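Resetting the gear cell after a wrist cable swap

The Zamoddale cell has one job, putting white gears on a white base plate, and it finds new ways to be bad at it every time the wrist cables get touched. Allow 37 minutes. The Lavoie manual says 13, and I would like to meet whoever timed it.

Power down at the wall and let the arm settle. Run the new cable over the top of the wrist motor with enough slack to reach the big joint at full bend, then tie it. Twisted pairs go along the underside, near the gripper. Leave the tags on — you will want them in September.

Power up, home the arm, and set speed to 200 on the Zalix pendant. Lay the base plate on the dark mat and bring the gripper straight down over it. Keep a spare gear on the mat, well away from the plate, for the pick test.
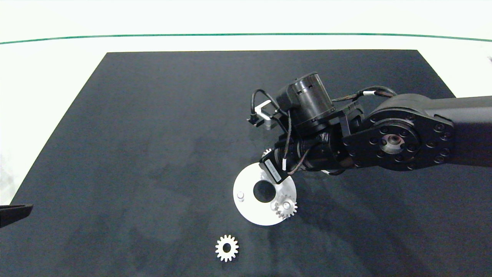
Liette Lévesque wrote in to say that she turns the wrist through its whole range by hand before power goes back on, and that it has saved her two cables and one very dull afternoon. Fair enough. Do that first.

Now run the pick test. If the gear lands crooked on its peg, redo the tool offset before you blame the gripper. If it drops early, check the connector, then blame the gripper.

Save the offsets as program 393. Program 392 belongs to Dale Li, and he checks.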